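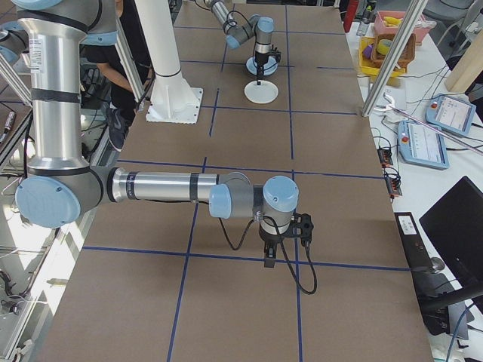
Shared table at Irkness, two arms over the taped grid, pendants on the side bench.

New bench rules for the shared tables, please read before your next booking

Quick one from me because the newsletter closes tonight and Bakari wants this in. Long version is in the binder and on the shared drive. If you only read one part, read the pendants part.

Why now. We had an audit walk-through in April, nothing terrible, 16 notes, most of them small. Labels, cables, a missing sign-off sheet. Four were about people reaching over the table while an arm was enabled. Those four are the reason for this item. The rest got fixed the same week and I won't bore you.

The new rules apply to every table where two or more arms can reach the same spot. Orthorpe site and Irkness site, same wording. Single arm cells stay on the old sheet for now.

Pendants

One pendant, one arm, one named person. Name goes on the sheet before you enable. If you hand over, you write it down, with the time, and the other person says out loud which arm they have. Yes out loud. Feels silly for a day or two and then it doesn't.

Pendants live on the side bench, screen up, stop button clear. No mugs, no laptops, no parts trays resting on or against them. You should be able to hit either stop without looking for it.

The pendants look the same. We are adding a color band to each one and a matching band to the base of the arm. Bands are ordered. Until they turn up, check the arm name on screen and jog one joint at slow speed before you do anything else. Wrong-arm jog is the thing that worries me most, it has happened to me.

Any stop button stops everything on that table. Haoran Kang has been through the wiring on all the shared tables at both sites and this is now true everywhere (it wasn't before, two tables at Orthorpe only stopped their own arm). If you find one where it isn't true, power down, tag it, call me. Don't write an email about it.

The tape

Blue tape on the paper is for working out who owns what space. Each cell has a number on the layout sheet. Your job lists the cells it uses. If two jobs want the same cell, one waits. Simple as that.

The tape is not a safety boundary. Saying it again becuase I've heard it said twice this month. An arm doesn't know where the tape is. Zones get set in the controller, and the tape gets laid afterward to match, and if somebody moves the tape nothing changes in the software. So don't move the tape. If it lifts or tears, replace that strip on the same line and initial the sheet.

Paper gets changed when marks start to confuse the layout. Whoever changes it re-tapes all of it from the layout sheet, both directions, and gets a second person to check. Takes 52 minutes if you do it properly. I timed it.

Reaching in

Arms disabled before a hand goes over the table edge. All arms, including the one parked at the back that isn't part of your job. Parked is not disabled.

Exception is hand guiding, which is covered by its own page (section 5 in the binder), needs the speed cap on, and needs a second person on the stop. No exception for "just nudging the part".

If you're standing next to the table and not running the job, tell the operator you're there. Operator doesn't enable until everyone has answered. Visitors same.

Sleeves up or tight at the wrist, no lanyards, hair tied back. Closed shoes. You know this.

Speeds

With anyone inside the floor line, reduced speed only. The cap is set under the Ki profile called Shared-Slow and you're not to edit it. If your job won't run at that speed, fine, that's a fenced job, book a fenced cell. Full speed on an open table needs a signed assessment with Bakari Mabula's name on it. He has signed exactly none so far, don't get your hopes up.

First run of any new program: reduced speed, nothing in the gripper, finger on the stop. Second run: reduced speed, with part. Then we can talk.

Where two programs share a cell, one of them has to wait for a signal. Timing by delays is banned. I found a job last month with a wait of three seconds in it and a comment saying "should be enough". It's gone now.

Cables

Wrist cables need slack for the full move but not so much that the loop can catch on a part or a fixture. Run the whole program slow and watch the cable, only the cable, start to finish. Then do it again from the other side of the table. If it touches anything, re-route and start over.

Power strips on the side bench: fine where they are, but no daisy chaining and nothing plugged in that isn't for the table. Phone chargers go elsewhere. Spare cable gets coiled and tied. Bench cable tidy is on the list, Haoran has the trunking, it needs somebody to hold the other end for an hour, please offer.

Stuff on the side bench

Job parts in a bin or a crate, label facing out. Bottles capped and back from the edge. Nothing loose within arm reach, meaning robot arm reach, and the reach circles are drawn on the layout sheet if you're not sure. At the end of your slot take your own things away. Loose gripper parts go back in the drawer, we've lost a few.

Sign-off

Every shared-table job needs a sheet before it runs. One page. Job name, arms used, cells used, who has which pendant, what's in the gripper, what happens if it drops it. That last box gets left blank a lot. A blank box means no sign-off.

We did the count for Bakari. 1206 bookings on the shared tables since the booking system went in, and 667 of them have a complete sheet. That's not good enough and some of the missing ones are mine. From now on the Plivora booking page won't confirm a slot without the sheet attached. It will nag you first, then it will refuse.

Old sheets are still valid if nothing has changed. New gripper, new part, new person, new table position = something has changed. New sheet.

Near misses

Report them. Same form as before, no names needed. A near miss is anything where you thought "oh" and stepped back. Arm went somewhere odd, pendant lagged, you picked up the wrong one, someone leaned in. I'd like far more of these than we get. They come to me and Bakari only and we read them together.

Is this the standard or just us?

Got asked this. Bit of both. The speed and stop requirements come out of the standards we already work to and the clause numbers are in the margin of the binder copy. Out-loud handover, the tape sheet and the color bands are house rules. They are enforced the same way, so for day to day purposes treat it as one list.

Dates and so on

Rules are live from Sep 2, 2020. Short refresher at both sites, half an hour, at the table not in the meeting room. You need to have done it to keep your booking rights. Irkness people sign up with Haoran, Orthorpe with me. If you're on nights tell us and we'll come in for it.

Laminated copies going up by each table as soon as the printer is fixed. Comments on the wording to me please, there's a second verison planned once we've lived with this one for a bit. Typos I know about.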